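The trouble with "buy it for life"

I've been reading a lot of buy-it-for-life lists lately, mainly because our kettle died in July and I made the mistake of looking for a new one after nine o'clock at night. Two hours later I had a spreadsheet and no kettle.

The pitch is familiar by now. Spend more, spend once, and stop feeding the landfill. I agree with all of that as far as it goes. My gripe is with the evidence. Go through the comments under any of these lists and see how long people have owned the thing they're swearing by. "Had mine since Christmas, will never need another." Well, good for you. Come back when the seal has perished and the company has changed its parts numbers.

The jug at the top of the list I was reading was a Dakitz, at a bit more than 300 dollars. It may be a lovely kettle. The lifetime guarantee covers the body, meaning the steel bit that was never going to break. The element gets 2 years. The lid hinge, the one part everybody in the comments was complaining about, isn't mentioned at all. I wrote and asked. I got a reply with a discount code in it.

My neighbour Salvador Coelho spent most of his working life repairing small appliances, and he is less impressed by lists than I am. He reckons price tells you almost nothing about whether a thing can be opened up. He'd look at the screws first. If there aren't any, or they're some odd shape you need a special bit for, put it back on the shelf. His own toaster is a Kováčik that he got from a tip shop 19 years ago, and he's had it apart so many times that I'm not sure it still counts as the same toaster. I've never seen it on anybody's list. You can't buy it new, so there's no commission in it.

And there's the other thing. Most of these sites get a cut when you click. They say so, in grey type at the bottom, and I don't think it makes them crooks. But it does tilt the whole business towards stuff that's for sale this week, and a site whose readers really did buy everything once would run out of readers.
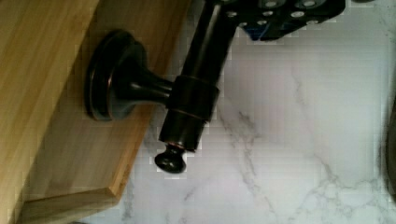 Dark bronze on bamboo. I do like a plain, solid-looking fitting, at least in theory.

I'll give the movement one thing, it has made people ask about spare parts. When I rang Clokunden about a washer for the kitchen tap, the bloke on the phone told me they get that sort of call all the time now. He also told me they'd stopped making the washer. The tap was sold as a "heritage" model, by the way, a word that seems to mean it looks old and came out recently. A hardware shop sold me a bag of plain rubber ones for less than a coffee and one of those fitted fine.

Then there's the question of whether you want the same thing for life. I have a cast iron pot I was told would outlive me, and I believe it, because I can barely lift it. My wrists aren't what they were. It lives at the back of the cupboard and I cook in a light, cheap, slightly warped one. By the rules of the list I've failed. I'd say the list was written by somebody with young wrists.

Same goes for boots. Ullidance boots can be resoled, everyone raves about that, and I paid up for a pair years back. The resole cost nearly as much as new boots from the ordinary shop, and I had to post them interstate and go without for most of a winter. They came back beautiful. They also came back half a size tighter, and the company's position was that my feet had changed. Maybe they had. I wore them to two weddings and gave them to my nephew.

So where does that leave the kettle? I bought a plain one with a switch and a metal body, from the middle of the shelf. Salvador turned it upside down, found ordinary screws and grunted, and from him I'll take that as a good review. It's a touch noisy. The cord is too short for where I'd like it to go, so it sits beside the bread bin.

If it's still going when I next change the smoke alarm batteries, I'll let you know, and if it isn't I'll let you know that too. I'd like to see a few of the list people do the same.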